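Cleaning and Balancing Beer Lines on a Small Bar 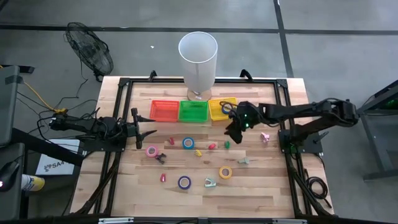
This guide covers a cellar-fed bar with keg beer on gas and up to six taps. It assumes a Kallden or Bornetti cooler and standard 3/8 inch line. Cask ale is dealt with separately, as the procedure for hand pulls differs in several places.

Lines should be cleaned every seven days. Yeast and beer stone build up in the tube and show first as fobbing, then as a sour note in the glass. A line left for three weeks may need two full cleans before it pours properly.

What you need

Line cleaner, measured to the maker's dilution
A cleaning ring main or a pressurised cleaning bottle
Two buckets, one for waste beer and one for cleaner
Gloves and goggles
A nozzle brush
pH strips

Before you start

Do the job with the bar closed. At the Piltside site we begin at 8 am, which leaves time to repeat a line if it fails the final test. Put a sign on every tap being cleaned. Switch off the cooler's python pump if the maker's sheet asks for it; on the older Kallden units it can stay on.

Step 1. Turn off the gas to the keg and disconnect the coupler. Rinse the coupler under the cold tap and fit it to the cleaning socket.

Step 2. Pull clean water through until the tap runs clear. On our longest run this takes 3 litres. Write down the figure for each line, then use it as a check next time.

Step 3. Mix the cleaner in cold water. Hot water can soften the tube and gives off fumes.

Step 4. Draw cleaner through to each tap until the strip shows it has arrived. Leave it to stand for the time on the label, drawing a little more through halfway. Do not exceed the stated time.

Step 5. Remove the nozzles, brush them and soak them in a separate jug.

Step 6. Flush with fresh water until a strip matches one dipped in plain tap water. If it does not match, keep flushing. Never judge by smell or feel.

Step 7. Reconnect the keg, open the gas and pull beer through. Discard the first pour.

Balancing the pour

If a clean line still fobs, check the keg temperature before touching the gas. Kegs need time in the cellar after delivery, and in April we allow a full day. Once the temperature is right, adjust the flow at the tap in quarter turns — pour a half after each one and let it settle.

Kushwaha lager is lively and needs the flow restrictor nearly closed. The stout runs on mixed gas and should not share a regulator with it.

Record the date, the line number, the water used and the strip result in the cellar book.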